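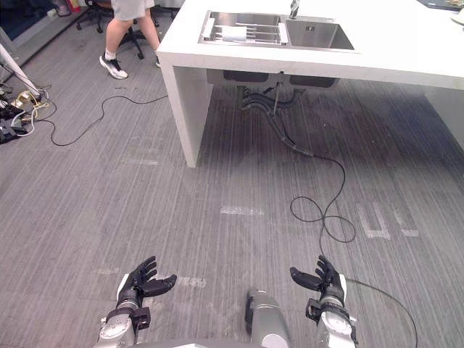
# Hand and wrist camera trials: frequently asked questions

Maintained by Birgit Sperling. Questions about the sink and dishwasher tasks are answered on this page. Wiring diagrams and driver versions are kept with each hand's own notes.

## Scope

**What is being compared?**

Two multi-fingered hands, the Tulance and the Privulau, each run with the same arm controller (Wendt) and the same logging software (Postine). The arms, mounts and task list stay fixed. Only the hands and their finger drivers change between blocks.

**Why use dishes?**

Cups, bowls and plates are cheap, vary in stiffness and surface, and have to be placed in racks with narrow gaps. A hand that can pick up a cup but can't rotate it for the rack fails the task, and the log records at which stage it failed.

**Are parallel-jaw grippers included?**

Not in this round. A two-jaw gripper was run on the same task list in December, with a different wrist mount. The numbers can't be put in the same table until the offsets have been corrected.

## Running a trial

**How many attempts make up a block?**

A block is 90 attempts with one hand and one object. The operator may pause between attempts but may not change controller gains inside a block. If a gain has to be changed, the block is restarted and the partial log is kept under a separate name.

**What counts as a successful grasp?**

The object has to leave its support, be held for 2 seconds with the arm stationary, and reach the target without touching anything except the hand and the target rack. A grasp that slips and recovers is logged as a recovery. Recoveries are reported in their own column and are not added to successes.

**Who decides when the result is unclear?**

The operator marks the attempt as unclear and moves on. A second person reviews the wrist video afterward without seeing the force log. If the second person can't decide either, the attempt is excluded and the exclusion is listed.

**Can the starting pose be changed?**

Only between blocks. Both hands start open, palms up and turned inward. Starting from a closed hand shortens the approach on some objects and makes timing hard to compare. 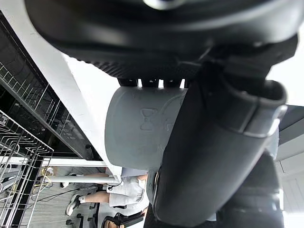

**How is grip force limited on plastic cups?**

Finger current is capped in the driver, and the cap is set per object before the block starts. The procedure is to begin at the lowest setting, raise it one step at a time until the cup can be lifted and turned without slipping, and then add one more step. The final value goes in the block header.

**Do both hands use the same current cap?**

No. The finger linkages differ, so equal current doesn't give equal fingertip force. Caps are matched by pressing each fingertip against a load cell.

## Cameras

**Why record from both the head and the wrist?**

The head view is used for planning the approach. It loses the object once the hand closes over it. The wrist view keeps the contact area in sight for longer, but it has a steep angle and part of it is taken up by the hand – it is a poor choice for judging distance to the counter.

**How are the streams synchronized?**

Postine stamps every frame on arrival and again from the controller clock. If the two differ by more than 9 ms, the frame is flagged. Flagged frames stay in the log but are skipped during review.

**What exposure setting should be used?**

Fixed exposure, set before the block. Auto exposure reacts to dark hands against light counters and changes the apparent edges of the object.

## Faults

**The thumb stalls before full closure. What should be checked first?**

Check the thumb's zero position. On the Privulau it has to be set again after every power cycle. If the zero is correct, run the free-closure routine with no object and compare the current trace with the reference in the hand's notes.

**When are finger pads replaced?**

After 800 closures, or sooner if a pad has lifted at a corner. Replace the full set. Mixed pads gave uneven slip results in an early block, which has been withdrawn.

**Can a block be resumed after an emergency stop?**

Yes, if the arm was not moved by hand and the wrist offset check passes. Otherwise start the block again.

**Where do corrections to this page go?**

Send them to Birgit Sperling with the block name and the attempt number.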